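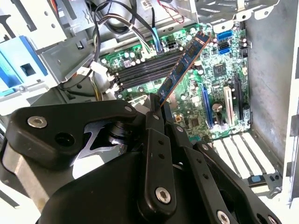

Home Projects Docs Data Contact

# Bench 2 Memory Handling: README

Last updated Wed 11 October

This folder holds the arm recordings and bench notes from the Hutesell refurbishing shop in Plinton. The shop takes in used office desktops, tests them, swaps parts and sends them back out. Since February one of the benches has had an arm on it for memory work. The recordings are shared so that other refurbishers can see what the job looks like before they buy anything.

Maintainer: Lanying Qin

## What is in here

- `episodes/` one folder per attempt, with wrist video and joint positions
- `notes/` what the bench technician wrote down at the time
- `rota/` shift sheets before and after the arm was set up, names removed
- `labels.csv` one row per attempt: case type, slot used, outcome, who stepped in

An attempt starts when the arm takes a module from the tray and ends when the module is in its slot or the technician presses stop. Cases are opened by hand and laid down before the arm moves. Side panels, dust and cables are still people's work.

## Outcome labels

`seated`: both clips closed and the machine counted the memory at boot.

`reseated`: the arm put the module in and a technician had to push it home.

`stopped`: someone pressed stop. The reason is in the notes column. Cables across the slots are the usual one.

`wrong_way`: the key notch did not line up. The arm backs off and the module goes back to the tray.

Please don't merge `reseated` into `seated`. Earlier copies of the file did this and it made the bench look better than it was.

## What changed for the staff

Before the arm, each technician did a full machine from start to finish. Memory was a small part of that, but it was hard on the thumbs over a long shift, and two people had asked to be moved off it. Now one technician opens and clears cases for the arm and checks each machine at boot. The job rotates every 2 hours. It was meant to be a daily rotation, and the staff asked for it to be shorter because the checking is dull.

No one was let go. One opening was left unfilled, and readers should know that when they look at the rota sheets. Pay grades stayed the same. The clearing job now counts as skilled work, after some discussion.

The technicians have the final say on whether a case goes to the arm. A board with a tight cooler or a low drive cage often goes to a hand bench instead. These are not in the data, so the set leans toward roomy cases.

## Known problems

- Attempts from the first 17 days use an older grip setting. Filter on `grip_v`.
- Video from the Lollport trial has a clock offset. Joint data is fine.
- More than 20 rows have an empty slot field.

## Use

Free for research and training. Do not use the rota sheets to rate individual workers. If you build on the labels, cite the folder as "Uddin Bench Set" and give the version.

Shares 99 Comments 2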